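Drucken | Per E-Mail senden

4.3 Wenn ein Greifer nicht mehr schließt

Es kommt beim Ploda-Handgreifer leider ab und zu vor, dass die Finger mitten in der Arbeit offen bleiben und Fehler 76 gemeldet wird. Bitte keine Sorge — meist ist nur das Kabel auf Zug geraten.

1. Beide Greifer ruhig ablegen, nichts mit Gewalt zudrücken.
2. Kabel vom Griff aus in einem lockeren Bogen neu führen.
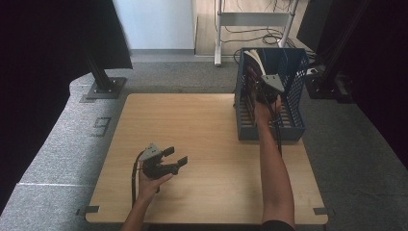

3. Nun 2 Sekunden warten und den Greifer in Ruhe neu starten.

Vorsicht: Niemals mit der freien Hand zwischen die Finger fassen, sie können ohne Ankündigung schließen!

Drucken | Per E-Mail senden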